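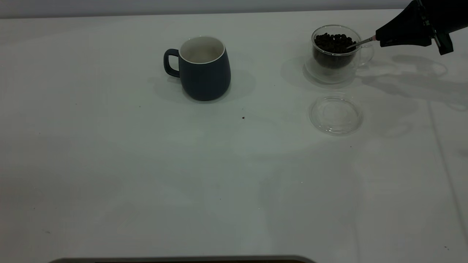 Jadport Forums > Desktop arms > Fuvmont gripper kit, worth 279?

gearlash
June 5, 2021
Has anyone bought the Fuvmont gripper for the Lastitz arm? The arm was 899 so I'm wary of spending more. I mainly want it for scooping, coffee beans from a glass cup into a mug.

tinribs
Had mine over 2 months. It holds a thin metal spoon by the handle well enough. Setup was slow and the manual is poor.

mossop_k
Disagree about the spoon. Mine twists in the jaws once the bowl is loaded. I wrapped the handle in tape and it's better – still not 279 better.

tinribs
Did you grip it near the end? Move further down the handle and lower the force setting.

mossop_k
Tried both. The Tanguy jaws cost less and have a groove for round handles.

gearlash
Do the Tanguy ones fit without an adaptor?

mossop_k
No, you need the plate. Allow 30 minutes to fit it.

tinribs
And you have to recalibrate afterwards. I'd stick with the Fuvmont and keep the cup close to the mug.

gearlash
Thanks both. I'll wait for the July sale and see what the plate costs.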